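Filed under: Datasets / Home-built robotics / Small parts

# Oser Caddy Set

Hello, and thank you for stopping by! Oser is the name I gave to my two-armed bench robot, and this is the data card for the first set of recordings I feel happy letting out of the house. It lives in a shared workshop in Avstead, where I have the use of one end of a long bench in the evenings, and it has been a slow, enjoyable, occasionally maddening build that started with one arm on my own kitchen worktop and grew from there.

The task in this set is a modest one. The arms handle a white plastic part with lots of ribs and pockets in it (I call it the caddy throughout, and so do the file names), working close to its walls and at the round collar. I picked it because thin walls are a good test of how gently a gripper can close, and because white plastic is horrid for cameras, and I wanted to know how horrid.
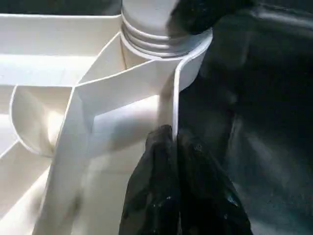
Words and recordings by the Oser bench, Avstead. Card last tidied in October.

## What you get

There are 231 episodes in the set. Of those, 153 are marked "clean", by which I mean the arms did what I was asking of them from start to finish without my having to stop and put something straight. The others are in a folder of their own called "untidy", and please don't throw them away without a look, as I've learnt more from them than from the good ones.

Each episode folder holds:

- the wrist camera video
- joint positions for both arms, with times
- how far each gripper was open
- a short text note from me, typed at the bench and not corrected afterwards, so do forgive the spelling

I drive the arms by hand from a pair of smaller leader arms, so every movement in the set is mine, wobbles and all. You'll be able to tell which episodes were recorded late in the evening. The notes say so in any case.

## The arms

The left and right arms are the same design, built from the Astis plans with a few changes of my own at the wrist, where the original bracket flexed more than I liked. I reprinted it thicker and moved the screws outward, and then had to move them again when the cable wouldn't pass. The controller board is a Kettler, bought second-hand, and it has behaved very well apart from a habit of forgetting its zero position if you switch it off too soon after a run. Wait until the light goes steady and it's perfectly happy.

If you're building a pair yourself, do the wrist cable before anything else! I left mine till last and had to take both forearms apart again, which used up an entire weekend and a good deal of patience.

## Light and exposure

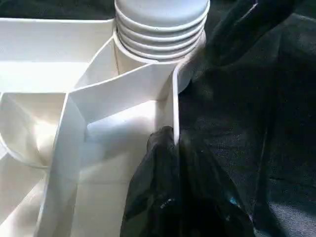

Exposure took me far longer to settle than the motors did. My first batch was recorded on automatic, and the camera brightened and dimmed itself each time a finger went past, so the same pocket could be three different greys in as many seconds. It's now fixed for a whole session and set by eye at the start. With white plastic down one side of the view and dark fabric down the other there is no setting that suits both, so I favour the plastic and let the fabric go nearly black. Even so, the brightest walls can lose their shading, and if your method depends on finding edges you may want to try it on the grooves round the cap first, where the light and dark lines are closer together and easier to hold on to. I would love to hear from anyone who has a better answer, particularly one that doesn't involve buying another lamp.

## Training with it

I have tried only small models so far, on an elderly desktop that warms the room nicely. My usual recipe is 1,000 steps as a quick check that nothing is muddled, and then a proper run overnight. Hold back 10 of the clean episodes for testing and choose them from different sessions. Episodes recorded one after another are very alike, and you'll fool yourself otherwise (I did, and was terribly pleased for a whole evening).

The loader script expects the folders exactly as they come. If you rename them, change the list at the top of the script too, or it will skip them without a murmur.

## Fast movements and blur

Some stretches are badly smeared when an arm is travelling. I've left them in, and the joint readings carry on right through them, so you can filter by speed if you'd like only the slower parts. There's a setting for it in the loader, switched off to begin with.

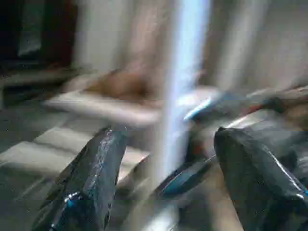
Please keep the quick bits in by default, wrote Kettlewell-on-the-bus in the comments, adding that a model trained only on slow, sharp footage had gone to pieces the first time the arm hurried, and asking whether the speed filter could work on each arm separately. It can now. Set the left and right limits in the same line of the settings file, left one first.

## Known faults

The clocks of the two arms drift apart slightly over a long session. I line them up again at the start of each episode, but not during it. A handful of the early notes call the collar "the cup", and I haven't gone back to change them.

## Using it

Use it for whatever you like, at home or in class, and a mention of the Oser Caddy Set is all I ask. Corrections are welcome through the issues page, and I generally read them in the evening once the soldering iron is off.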